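Repitching the house lager at Himow

July 25, 2025

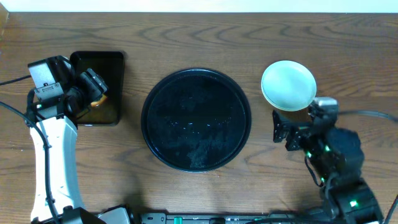 Black tray, wooden table.

Himow has brewed its house lager with the same dry yeast since the taproom opened. In October they plan to move to a liquid strain from Jelex, and I have been going through the batch sheets with that in mind.

The pilot kit makes 200 liters at a time. Fermentation runs at 10 C until the gravity is within 2 points of target, then the temperature is raised for a diacetyl rest. Dry yeast goes in once and is dumped. The liquid strain costs more per pitch, so it only makes sense if the slurry is reused.

Reuse means cold storage, a cell count and a viability stain each time. Diris sells a small jacketed yeast vessel for $349. It has a pressure relief valve but no sample port, and I would want one fitted before buying.

The other open question is sulfur. The last keg of the dry yeast version, poured at Bùi, still had a struck-match smell after almost a month cold. It was faint and gone by the second glass. A different strain may clear it, or the cause may be low zinc in the wort. I would test the zinc first. It is the cheaper change, and the yeast order does not have to go in yet.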